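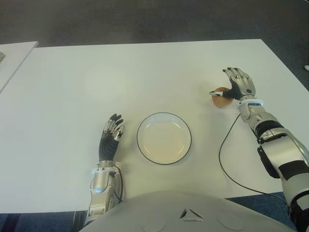 One of our reviewers, reading an early draft of this section, asked whether a hand kit sold as ready to use should need any tuning at all before it can pick up a piece of fruit, and we have come to think it is the right question to put in front of everything else we report on the Clola kit.

Figure 3. The right hand with an apple held between thumb and fingers, next to the plate used in the tabletop tasks.

4.2 Tabletop handling with the Clola kit

The Clola kit is offered by Navickas as a full package — two humanoid hands, the wrist mounts, the control software and a year of support — and it is aimed at labs like ours that already own a two-armed robot and would like to give it fingers without hiring somebody to build them. We bought ours at the ordinary price, through the ordinary web form, and we had no help from the seller beyond what any customer would get. We mention this early on, as readers of reviews (and we are eager readers of reviews ourselves) like to know it.

For this part of the study we chose the plainest chore we could think of, moving an apple onto a plate. The arms work over a white table, as in Figure 3, and the plate is a shallow round one with a thin black rim. An apple is a friendlier object than it may seem at first, being firm and close to round, but its skin is smooth and it will roll away from a careless thumb with great good cheer. We felt that if the kit could manage this well, there would be some point in going on to the harder things described in Section 5.

We ran 2,546 attempts in all, every one of them with the software at version Ulolero, the release that was on offer when we placed the order. An attempt was counted as a success if the apple came to rest inside the rim of the plate and stayed there until the hand had moved clear. By that measure 2,162 attempts succeeded. Among the rest, the largest group by far was 298 attempts in which the fingers closed too early and nudged the apple away across the table. The others were a mixed bag of drops on the way over, apples set down on the rim, and stops called by the operator, and we have not tried to sort them any further.

Now, to come back to the reviewer's question. The factory grip settings are made for boxes and bottles, and with those settings the thumb comes in rather late for a round object of this size. Changing the thumb timing took us most of an afternoon, a good part of which was spent finding the right page of the manual. All the attempts counted here were made after that change. We would not call it a fault exactly, but a buyer who expects to open the case in the morning and be sorting fruit by lunch should plan on a longer day, and we would dearly like to see a fruit setting included in a later release.

We also tried the same chore with the hands from Altness that our group has used for several years, and of which we are, it must be said, rather fond. They are simpler, and their support staff answered our letters more quickly. What we missed when we went back to them was the finer control of the thumb, and our operators asked for the Clola hands again before the month was out. The comparison was an informal one and we give no success rate for it. Cable routing, which took up more of our November than we care to admit, is treated separately in Section 4.3.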